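**September, Drundard cell, bench side**

Cell was down when I got in. Arm had stopped with a following error on the wrist joint and the log showed the cycle counter at 2,204. Last service note says pads and bolts are due at 2,000, so it was late anyway. Did both jobs together.

Powered down at the wall, waited, moved the arm by hand. No grinding in any joint. The wrist was stiff in one direction only, and it eased when I lifted the cable off the link. The cable had been tied too short after the last move and was pulling at the end of the reach toward the table. Cut the tie nearest the wrist and left a longer loop. I'd like a proper cable guide there but we don't have one. Asked Pratura for a price.

**Gripper**

Took the fingers off. Left pad was worn smooth at the tip and had started to lift along one side. Right pad was fine but I changed both so the wear stays even. Old adhesive came off with alcohol and a plastic scraper. Don't use the metal scraper, there are already marks on the finger from last time.

Two of the finger screws were loose enough to turn with my fingers. Cleaned the threads, put a drop of medium threadlocker on each, and tightened by feel in turn. Paint marker line across each head so we can see if they move.

Checked the mounting bracket while I was in there. Bolts tight, no cracks at the holes.

**Table and case position**

The case had crept. The tape corners that locate it were peeling and the whole case was sitting 5 mm too far from the base compared with the taught position. That explains the missed picks on the small screwdrivers, which have the least room for error. The hammer and the wrench are big enough that nobody would notice that much drift.

Wiped down the tabletop, pushed the case back to the taught position, and checked it with the printed template from the Okoro folder. The template has to go against the handle side of the case. I had it the wrong way around the first time and lost half an hour.

Re-taught the approach heights afterward. New pads are thicker than the worn ones, so the old close width was squeezing too hard on thin handles. Opened it up by around a millimeter.

**Test run, both ends of the range**

Ran at reduced speed with a hand on the stop. Small tools first, then the corded power tool, which is the heaviest thing in the set and the one that loads the wrist most.
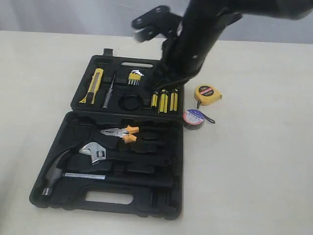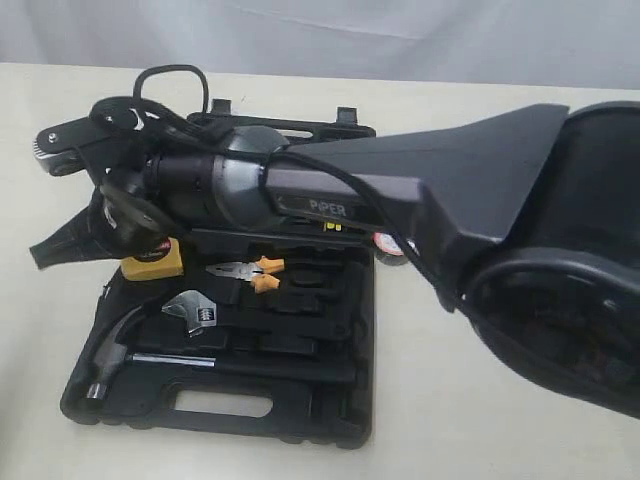 ## Results

Small screwdrivers: 7 tries, all picked. One came up crooked, the fingers had closed too close to the end of the handle. Moved that pick point toward the middle and ran it again, came up straight.

Power tool: held through the full lift, no slip that I could see against a pencil mark on the pad. No following error. The tool's own cord is a nuisance. It has to be clear of the case before the arm goes in, otherwise it drags across whatever is in the recesses. For now the rule is that whoever loads the tool gathers the cord up before pressing start.

Wrist current on the heavy lift is lower than in the old log. I put that down to the cable, but I changed several things at once so I can't prove it.

Tape measure: not tested properly. The strap needs to be out of the way of the fingers and I haven't decided how to handle that. Leave it out of the automatic sequence until somebody has tried it by hand a few times.

## Left to do

- Replace the tape corners with something that doesn't peel. Rindstead cell has screwed-down stops and they haven't had this problem. Borrow one and see if it fits our table.
- Order pads. The set I fitted was the last one in the drawer.
- Write the new close width into the setup sheet. It's only on the controller at the moment.
- Add "check case against template" to the start of shift list.
- Pratura quote for the cable guide.
- Look at the paint marks on the finger screws after a full day of running. If either line has shifted, stop and call me before tightening, I want to see it.

Reset the service counter but left the total alone. Old pads are in the bag taped inside the cabinet door in case anyone wants to look at the wear.

4:40 pm: running at normal speed, small tools only. Holding the power tool back to reduced speed until the cable loop has had a day.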